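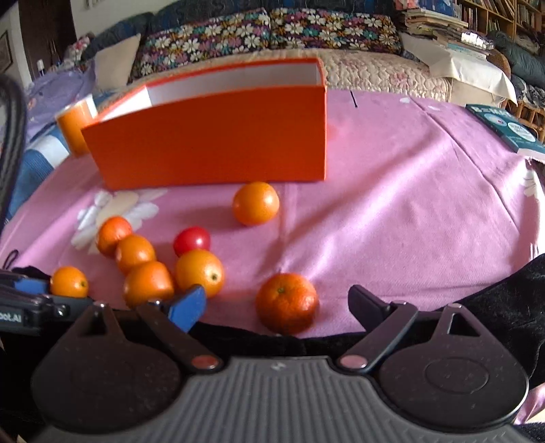

最終更新:3月(課題の提出方法を差し替え)

旅程作成論 第5回 配布資料
接続と待ち時間

担当:アルバーヌ・アメル(Albane Hamel)

前回の積み残しから始めます。「見どころリスト」を地図の上に並べただけのものを旅程と呼ぶのはやめましょう、という話の途中でチャイムが鳴りました。提出された課題を読むかぎり、チャイムの前の部分もあまり届いていなかったようです。というわけで、同じ町をもう一度使います。

1 対象地の確認

教材はセンモン(Cendmont)です。谷底の駅の標高が1263メートル、町の上にあるロドヴェック(Lodoveck)展望台が2615メートル。この二つの数字は覚えてください。ほかの数字は季節ごとに変わりますが、山の高さはそうそう改定されません。

駅から展望台へは、まずザステックス(Zastex)の路線バスでロープウェイ下駅まで行き、そこから中間駅で乗り換えて上がります。歩いて登る道もあります。観光パンフレットには「健脚向け」と書いてあり、前回これを「元気な人なら楽しい散歩道」と訳した人が数名いました。標高差を引き算してから訳し直してください。

宿は駅裏のペンション・カルニンシュ(Kalniņš)を想定します。朝食は7時から、夕食はなし。綴りに付く記号を省略しないこと。宿の人は気にしないと言ってくれますが、予約システムのほうは気にします。

2 接続時間とは何か

接続時間は、前の便が着いてから次の便が出るまでの時間です。時刻表の上ではただの引き算なのに、現地では次のものが全部この中に入ります。

・前の便の遅れ
・降りるのにかかる時間(大きな荷物、ベビーカー、財布を落とした前の人)
・乗り場を探す時間
・切符を買う時間、または券売機と和解する時間
・トイレ
・次の便の列に並ぶ時間

センモン駅でバスへの接続は時刻表上15分です。乗換案内アプリは堂々と「余裕あり」と表示します。アプリには荷物も膀胱もありません。

この15分が足りるかどうかは、誰が乗り換えるかで決まります。駅の出口は二か所で、バス乗り場は北口側です。列車の最後尾に乗っていると南口の階段が目の前に来るため、初めての人はほぼそちらへ流れます。南口を出ると立派な噴水があり、バスはいません。旅程表に「北口」と二文字書いておけば済むことですが、前回の提出物でこの二文字が書いてあったのは一通だけでした。名前は伏せますが、その人は今回、少しだけ威張ってかまいません。

3 待ち時間の三分類

授業では待ち時間を次のように分けます。教科書の分類とは違うので、他の科目の試験でそのまま書いて減点されても責任は負いません。

(a) 動けない待ち
列に並んでいる、車内で発車を待っている、など。その場を離れると損をする時間です。ロープウェイ下駅の列がこれに当たります。ここに「周辺散策」と書いた旅程がありました。列から離れた瞬間に最後尾の人になるので、散策はできますが展望台には着きません。

(b) 動けるが遠くへ行けない待ち
接続時間が少し長いとき。売店、ベンチ、短い買い物くらいが限度です。喫茶店に入ると、注文が来るころに発車時刻が来ます。

(c) 使える待ち
次の便まで十分にあり、荷物も預けられる場合。ここで初めて「見学」や「昼食」と書いてよろしい。

中間駅での待ちは、混雑期には80分になることがあります。数字だけ見ると(c)に入れたくなります。ところが中間駅には整理券の番号表示しかなく、表示は飛ぶことも戻ることもあるので、実態は(b)です。時間の長さと自由度は別物だと考えてください。空港で半日過ごしたことのある人には説明不要でしょう。

4 旅程表の書き方(見本)

以下は悪い見本です。昨年度の実際の提出物を、本人の許可を得て少しだけ悪くしました。

9:00 宿を出発
9:10 駅着、バスに乗る
9:30 ロープウェイ
10:00 絶景を満喫
11:00 下山、旧市街を散策
12:00 郷土料理の昼食
13:00 次の町へ

何が起きているか。バスは9時10分に来るとは書いてありません。書いた本人も調べていません。「絶景を満喫」は天気が満喫させてくれることを前提にしています。11時に下山するには、下りの列が存在しないことが必要です。そして全部の予定が毎時ちょうどに終わります。世の中がこんなに几帳面なら、この科目は要りません。

直した版は次のとおりです。

8:20 宿を出発(荷物は宿に預ける)
8:35 駅北口バス乗り場着。切符は車内でも買えるが、硬貨のみ
8:50 バス発
9:10 下駅着。列に並ぶ(動けない待ち)
10:00〜10:40 展望台着の見込み。幅は列の長さ次第
展望台では帰りの整理券を先に取る。眺めるのはそのあと
12:30までに下駅へ戻れない場合、旧市街の昼食は取りやめ、下駅の売店で済ませる
14:30 宿で荷物を受け取る
15:05 列車。これを逃すと次は夕方

見た目は地味です。旅行会社の表紙には使えません。そのかわり、何かが遅れたときに何を捨てるかが書いてあります。旅程表で読む人の役に立つのは、たいていこの部分です。
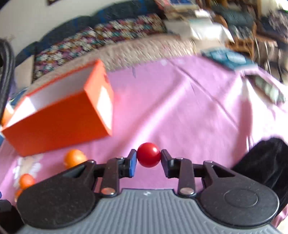

捨てる順番の話を続けます。班で旅程を作ると、誰も自分の推した場所を捨てたがりません。そこで、出発前に「遅れたら最初に消すもの」を一行で決めておきます。センモンの例なら旧市街の昼食です。旧市街を推した人が不服を申し立てたら、次の遅延では展望台を先に消すと約束してなだめてください。どうせ次の遅延は来ます。

5 天候と代案

展望台が雲に入る日は珍しくありません。下駅の掲示板には上の様子を映すモニターがあり、真っ白なときは真っ白に映ります。故障だと思って上がっていく人が毎回います。上でも真っ白です。

代案は「雨の場合は屋内施設」では足りません。次の三点を書くこと。

・誰がいつ判断するか(例:引率者が8時の朝食時に)
・判断を変えてよい最終時刻
・切り替えたときに無駄になる予約とその金額

ザステックスの一日券は、使い始めたあとの払い戻しができない設定です。下駅まで来てから諦めると券は丸ごと無駄になるので、判断は宿で済ませるほうが安く上がります。前回「とりあえず行ってみる」と書いた人は、とりあえずの値段を計算してきてください。

6 徒歩区間の見積もり

地図の距離を平地の歩く速さで割る人が後を絶ちません。センモンの旧市街は石畳の坂で、駅から上の教会まで地図上ではほんの指一本分です。指一本分の坂を、朝食を食べたばかりの家族連れがどのくらいで登るか想像してください。途中に土産物屋が並んでいます。子どもは止まります。大人も止まりますが、大人は子どものせいにします。

徒歩区間には必ず、距離と一緒に高低差と路面を書きます。「石畳、上り」と書いてあれば、キャスター付きの鞄を引いて出かける人は減ります。ゼロにはなりません。

7 用語の整理

最短接続 … 事業者が「これなら間に合う」と認める下限。客が間に合うという意味にはなりません。
余裕時間 … 旅程表に書くと真っ先に観光地を詰め込まれる空欄。守るには「予備」と書くより「休憩」と書くほうが効きます。
自由行動 … 作成者が何も思いつかなかった時間。集合場所と時刻がなければ、ただの解散です。
終発 … 一日のうちで唯一、先に調べるべき便。帰りから組むのが基本です。

8 課題

ペンション・カルニンシュを起点に、次の条件で一日の旅程表を作ってください。

条件1 参加者は大人二人、小学生一人、膝の悪い祖父。
条件2 展望台か旧市街のどちらかは必ず入れる。両方入れるなら、捨てる順番を明記する。
条件3 すべての待ち時間に(a)(b)(c)の区分を付ける。
条件4 「満喫」「堪能」「ゆったり」は使用禁止。ゆったりしているかどうかは時刻を見ればわかります。

分量はA4一枚。裏面は使わないこと。裏面まで読まないと帰れない旅程は、駅のホームで風に飛ばされます。

提出は月曜の授業開始時、紙で。メール添付は受け付けません。昨年度までは受け付けていたのですが、「最終版」「最終版2」「本当の最終版」が同じ晩に届き、いちばん出来がよかったのは最初に届いた無題のものでした。

採点は、終発に間に合うかを最初に見ます。祖父が駅に取り残された旅程は、ほかがどれだけ美しくても再提出です。前回は取り残された祖父がかなりいました。

次回予告:予約とキャンセル規定。各自、過去に払ったキャンセル料のうち、いちばん腹の立ったものを一件持ってきてください。領収書があれば尚可。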